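The Bus to Nallenmont

Annelies Wyss had packed two sandwiches, one for the ride and one for the waiting, because her mother had always said that a person who travels with a single sandwich is asking for trouble. The bus to Nallenmont left from in front of the post office in Hollside, and it left when the driver had finished his coffee, so she sat on the bench with her good bag on her knees and watched him through the café window, stirring and stirring.

She was going to see her sister. They hadn't spoken since April, when there had been that silly business over the tablecloth (their grandmother's, the brown one, which had come out for every christening and every funeral and had gravy on it older than either of them). Margrit said it had been promised to her. Annelies said it had been promised to whoever did the ironing, and who had done the ironing? Well, it had gone on from there, the way these things do, and by the end of it they were arguing over a bicycle from when they were girls.

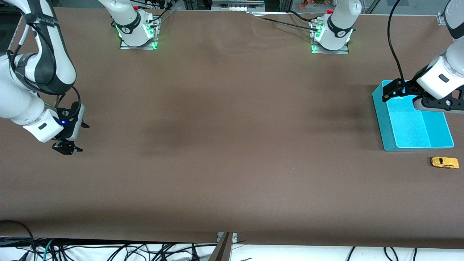 The driver came out at last, wiping his mustache, and took her fare without counting it. There were 22 seats on the bus and she had her pick of them, so she chose the one over the wheel, where it was warm and you felt every bump. Up they went, past the sawmill and the chapel and the long field where the Trekville people came in summer with their tents and their guitars. She ate the first sandwich before the second bend. It was a good one, ham and pickle, and she felt braver after it.

She had rehearsed a speech, of course. It started with the weather and came around by way of Margrit's knees to the word sorry, which she meant to say quickly, like stepping into a cold lake. The cloth was in the bag, washed and pressed and folded in tissue paper. She'd nearly left it at home, and had gone back up all those stairs to fetch it.

Margrit was standing at the stop in her gardening shoes, with her arms crossed and flour up to both elbows.

"You're late," she said.

"He had coffee."

"He always has coffee." Margrit looked at the bag, and then at her sister, and then at the bag again. "Have you eaten?"

"Only the one sandwich," said Annelies, and she got the other one out, and they shared it walking up the hill.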